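Robots on the bench at Komik

Our sorting benches used to mean 60 trays a shift, all by hand. Now an arm takes the dull part, and the people who did it are teaching it (and loving it!). New skills get tried on toy shape blocks first: stars, hearts, cylinders, whatever gives it a hard time.
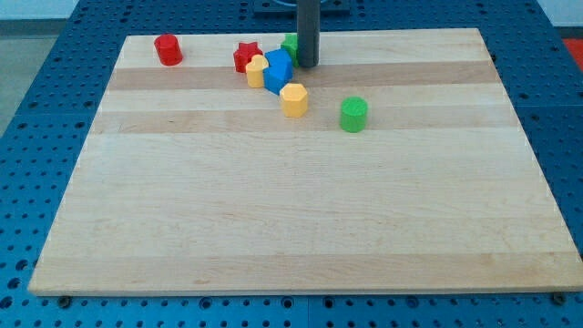
Five of us from packing have moved over to the bench so far, and sore wrists hardly come up at lunch anymore. Next up is the Pindus line in February – we can't wait!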